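Feb 14, 2026
Notebook, open day at Draltham

Went with the early bus to see the hand-held gripper work of the Grollow group. I write this the same evening so that I don't forget, and so that the others in our lab can read it before we plan our own open day in May.

They have set up the demonstration like a home, which I liked. Visitors stand behind a rope, and one operator works at a bed with pillows and small household items on the cover. The task today was tidying: small things from the bed go into an open box. Each run is 3 minutes. Between the runs the operator puts the items in a new arrangement, and visitors may ask questions. I stayed for 5 runs.

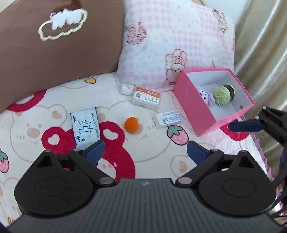 The operator uses 2 grippers, one in each hand, and I asked if this is tiring. The answer was yes, after 15 minutes the wrists want a rest, so they change operators often. I tried a pair myself at the practice table. It took me a few attempts to stop squeezing too hard. My habit is to turn my wrist as I do with my own fingers, and the tool does not follow in the same way. One must come to the object straight and close slowly.

Things I want to remember:

Soft bedding is harder than a table. The cover moves when you push on it, and a ball can roll into a fold. They told me they chose a bed for this reason.

Flat items are the worst. The advice was to tilt them up with one hand and take them with the other.

Colour of the cover: I asked if a busy pattern makes trouble later for the software. They said they want many patterns and do not pick plain ones.

The Brunet controller was in the next room, but the queue was long and I saw only the end of the talk. Somebody should write to them for the slides.

For our own day: a rope is a good idea, also a practice table with lower chairs for children. Our labels should have bigger letters. Still to ask at Tronano: price of spare finger pads, and how long is the delivery.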